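Eating off smaller plates

In March I put our dinner plates in a box and started eating everything off the smaller ones.
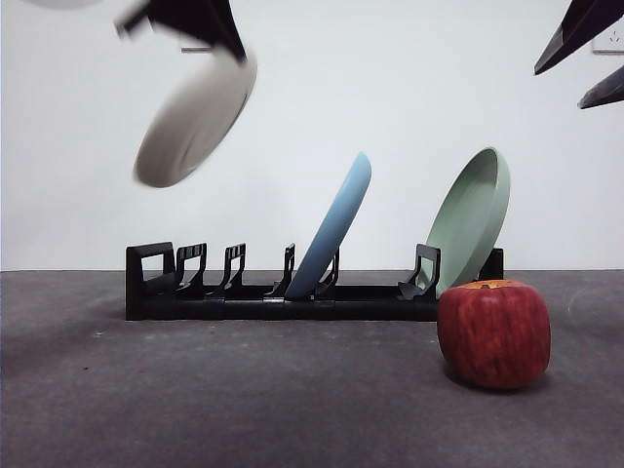 A plain white plate.

The reason was dull. Two of the big plates had chipped and I was about to order replacements when I noticed that the new ones would not fit in the cupboard unless I took a shelf out. I had the Vaton catalogue open and the tape measure in my hand, and I decided to wait a bit and see how we got on without them. We are still waiting and I don't think I will order them now.

I should say that this is not a diet. I know there is a lot written about small plates and eating less, and I haven't weighed myself or kept a food diary. If I am hungry I go back for more. What I wanted to write down is what changed in the kitchen, which was more than I expected from putting some crockery in a box.

The first change was the leftovers. With the big plates I used to cook a pan of something and serve all of it, a bit extra for each person so the pan was empty. Then a spoonful or two came back on every plate and went in the bin. Now the pan stays half full on the hob with the lid on, and whatever is in it at the end of the meal goes into a tub for the next day. A tub of clean leftovers is lunch. Three scraped plates are compost. I had been cooking the same amount all along.

I had to buy some more tubs. The ones I got are the Clalell kind with the clip lids. A set of nine came in a single box and they stack inside each other. The smallest size is useless for anything except half an onion, but I do often have half an onion. I write what is in them on a strip of masking tape. Rice I use up the next day at the latest. Stew and soup I freeze if they haven't gone by the second evening.

The second change was the table. Ours is a narrow one that folds down on one side, and with big plates there was no room for a serving dish in the middle. Everything had to be dished up at the worktop and carried over. Now there is space for a bowl of potatoes, a bowl of greens and the bread, and people help themselves. Meals take longer. I timed one out of curiosity, from sitting down to the first person getting up, and it was 48 minutes, and that was sausages. We used to be done in 15.

There are meals it does not suit. A roast with gravy is a nuisance, as the gravy has nowhere to go and ends up on the cloth. Pancakes hang over the sides. Anything with a bone you need to put somewhere wants a second plate beside it, so for those I am washing up twice as many and have gained nothing. Pasta was bad as well until I moved it to the soup bowls, where it should probably have been in the first place. Fish fingers are fine. Pizza we eat off the board.

Washing up is easier otherwise. The big plates never lay flat in our sink, so you had to hold them on edge and turn them, and the water ran down your sleeve. The small ones go right under. They also fit the drying rack properly. I bought that rack years ago at Harkitz when they were clearing out their old shop, and I had always thought it was badly made. The slots are simply spaced for something smaller.

I did look at whether plates have got bigger over the years, since people often say so. The only evidence I have is a pile from my grandmother's house, which I measured against ours. Her dinner plates are hardly larger than our side plates. They have a wide patterned rim too, so the part you put food on is smaller again. She fed farm workers off them, but she also put pudding on the table every day of the week and bread with every meal, so I would not draw much from it.

What I have learned about serving is mostly to put the vegetables on first. If the meat and potatoes go on first there is a small gap left and you fill it with three beans. If the greens go on first they get a fair share and the rest fits in round them. I also cut things up smaller before they go to the table. A whole chicken leg takes over a small plate, but the meat off it does not.

Visitors are the one thing I haven't settled. We had people over last month and I got the big plates out of the box, washed the dust off and used them, chips turned to the back. Then for the cheese I put the small ones out and that was the part of the evening where everyone reached across and talked more. Next time I may do the whole meal that way and see if anyone minds.

The box is under the stairs for now. If the cupboard shelf ever comes out I might bring four of them back for roasts. The chipped two are going under flowerpots.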